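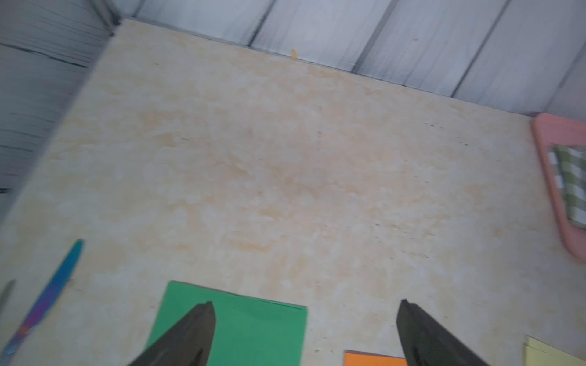 Serus Household Cell – Bench Inspection Checklist, Table Clearing and Wiping
Site: Kosen workshop, bay 3
Inspector: Benjie Sison
Date: 8/19/20
Ratings: OK / Fix / Hold / N/A

Section A – Power and stop circuits

A1. Emergency stop within reach of the operator's chair. OK.
Comment: Button moved to the left arm of the chair in April. Reach is fine for me. Check again with a shorter operator.

A2. Stop circuit cuts motion in both arm and gripper. OK.
Comment: Tested with the arm extended and with the arm folded. The gripper holds its last position when power drops. Correct for plates, wrong for fingers. See C4.

A3. Cables clear of the floor path. Fix.
Comment: One loop behind the controller still hangs low. Needs a clip.

A4. Restart needs a deliberate action. OK.

Section B – Work surface and contents

B1. Surface flat and free of damage that could catch a finger tip. OK.
Comment: Scuffs only. No raised edges found by hand.

B2. Surface finish suitable for detection of crumbs and spills. Fix.
Comment: The top is a mottled cream and beige with small dark specks in it. The detector treats some specks as debris and goes back to wipe them. An orange-yellow crumb at the back edge is easy for a person to spot. A tan crumb in the middle would not be. Either mask the specks in setup or accept the wasted passes. I would not change the table. Kitchens have tables like this one.

B3. Joint between table and back wall cleanable by the machine. Hold.
Comment: A crumb against the wall is the hard case. The fingers are too thick to get in behind it and the wipe routine stops short of the planks to avoid contact. A person drags it out with a fingertip. The Judatness wipe head has a soft lip that may do it, but the head has not been signed off for this cell.

B4. Sharp items listed and accounted for before the run. Fix.
Comment: One knife, rainbow-finish blade, rounded tip. It was not on the run sheet. The rounded tip lowers the puncture risk but the item is still a knife and goes on the sheet. The color of the blade shifts from teal to purple along its length, and the edge finder in the current release was tuned on plain steel. Treat grasp results on this item as unproven.

B5. Loose paper controlled. Fix.
Comment: Green, orange and pale yellow paper along the near side of the table. Paper is the item these grippers handle worst. A single flat sheet gives them nothing to pinch, and a stack with offset edges tends to come up as two or three sheets. Paper must be cleared before any damp wipe, by a person if the machine cannot.

B6. Cloths folded and stored in a tray. OK.
Comment: Green-and-white checkered cloth in the pink tray. The raised rim gives the fingers something definite to hold.

Section C – Gripper

C1. Finger surfaces clean and without cracks. OK.

C2. Open and close travel matches setting. OK.

C3. Grip force limited to the household setting. OK.
Comment: Limit is stored per task. Confirm after every task change, not once per shift.

C4. Manual release works with power off. Hold.
Comment: Works, but takes two hands and a hex key. Not acceptable outside a workshop. Raised with Dimaculangan and no reply so far.

C5. Cycle count below service limit. OK.
Comment: Counter reads 3,053. Next service was due at 3,000 under the old schedule. The new schedule adds 600, so the unit is inside it. Please update the label on the base, which still shows the old number.

Section D – Can it do the chore?

D1. Clears rigid items to tray without help. OK.

D2. Clears flat paper without help. Hold.
Comment: See B5.

D3. Wipes open surface to a standard a person would accept. OK.
Comment: The middle of the table, yes. The back joint and the corner, no – those are left for a person.

D4. Time compared with a person. N/A
Comment: The log gives 472 seconds for the last full clear and wipe. I have no matching figure for a person on the same layout and will not guess at one. It is slow to watch.

D5. Fit for use with no operator present. Hold.
Comment: Not before B4 and C4 are closed. An operator in the chair can stop a bad knife grasp.

Open items carried forward: A3, B2, B3, B4, B5, C4, D2, D5.
Cell released for attended runs only.
B. Sison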